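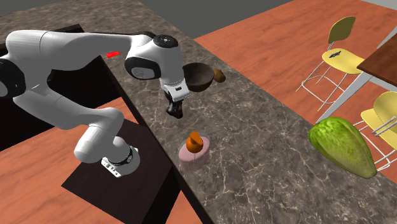 Kitchen Island scene, arm on its floor platform, gripper lowered over the marble.

Gadero Kitchen Island: simulation pack for school robotics clubs

Item 112
Version for the school year starting in September
Download and printed club guide

Gadero Kitchen Island is a ready scene for teams that prepare for the household task in the Ratmont Student Challenge, or for any class that wants to practice picking and placing before it has a real arm. You install it one time on the club computers and the students can begin in the same lesson. The scene was made by Randow, where we have supplied teaching material for technical schools since our first plotter kit. The task sheets were written together with the robotics club of the Tsang school, and that club still tests each new version for us.

What the students work with

One white arm with a two-finger gripper stands beside a long marble counter. On the counter there are things from a usual kitchen, such as a deep bowl, a lettuce and a soap dispenser. They have different shapes on purpose. A potato rolls a little when it is touched from the side, and a lettuce is too wide for the fingers in most directions, so the team must think about the approach before it writes the first line of code.

The objects can be moved to new places between two runs. The teacher can fix the places for the whole class, or let the program choose them. We recommend fixed places for the first lessons. Later, a program that works only with one arrangement will get few points in the Challenge, and it is better when the students discover this at school.

The guide contains 20 task sheets. The first ones ask only to bring the gripper over an object and stop there. The middle part is about closing the fingers and lifting. The last seven are complete tasks with a time limit, and they use the same form of score sheet as the Challenge. 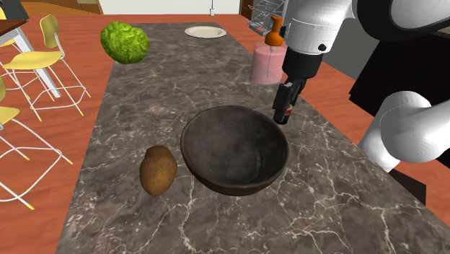

A small object held between the fingertips, close behind the bowl. The plate is at the far end of the island.

Views and recording

The scene can be watched from different sides. Please let the students change the view often. From one side a finger may seem to be exactly over the object, and from the other side there is a clear gap. In the Tsang club, each team must show its grasp from two views before it may start the timed run, and we have put this rule into the guide.

Every run can be saved and played again slowly. The saved file keeps the joint positions and the state of the gripper, and it can be opened in a spreadsheet for the written report.

Contents of the pack

Kitchen Island scene, school license for one classroom
Club guide with task sheets, 60 pages, printed and as a file
Score sheets for copying
Teacher notes with solutions, sent separately to the school address
Short poster with the gripper commands

What you need

A computer with a separate graphics card is recommended. On older computers the scene also runs if you switch off the shadows, but judging the height of the gripper is then more difficult. The students should know loops and simple functions. Knowledge of joint angles is useful for the last tasks only.

Not included: the Ratmont registration fee and the Randow bench arm. Programs written for this scene can be moved to the bench arm with small changes in the speed settings, which are explained in the last chapter of the guide.

Ordering

Schools can order by invoice. Write the name of the club and the number of computers in the comment field. For a second classroom, please choose the extension license and do not order the full pack again.

Page last changed: 25 Dec 2018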